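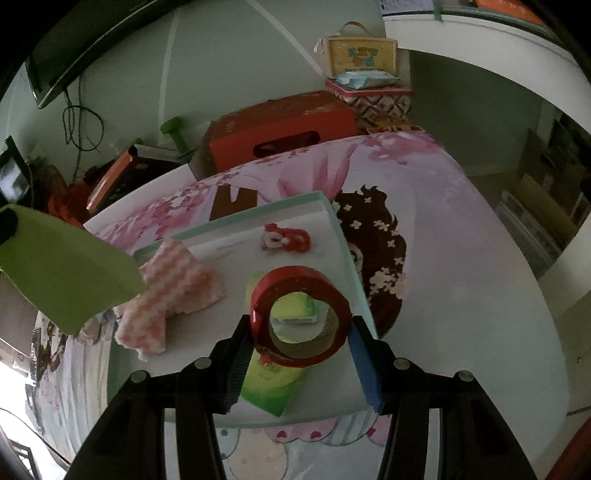

Figure 3. Roll of red tape.

4.2 Where the forms go

Red tape is older than the complaint about it. Clerks once tied bundles of papers with colored ribbon, and the ribbon has outlived most of what it tied. The town office at Millbridge still asks for a paper form to repair a shared fence, and the form still asks for a fax number. Over 2,000 such forms were filed in the period we studied. We read them all, an experience we do not recommend.

The median fence request passed through 4 desks and took 16 working days. At Killavness, where the same request goes to a single desk, it took 9. Staff in both towns described their own process as streamlined.

Delays were not spread evenly. Most of the waiting at Millbridge came between the second desk and the third, which share a wall. Papers moved from one to the other by way of the mail room, under a rule adopted one November after a dispute over a lost parking permit. The permit was later found. The rule remains in force.

Applicants adapted. Many filed early, before the fence had fallen down, and a few filed every year as a precaution. We coded these as anticipatory requests (see Section 3.1) and left them out of the medians, although they were by far the neatest forms in the sample.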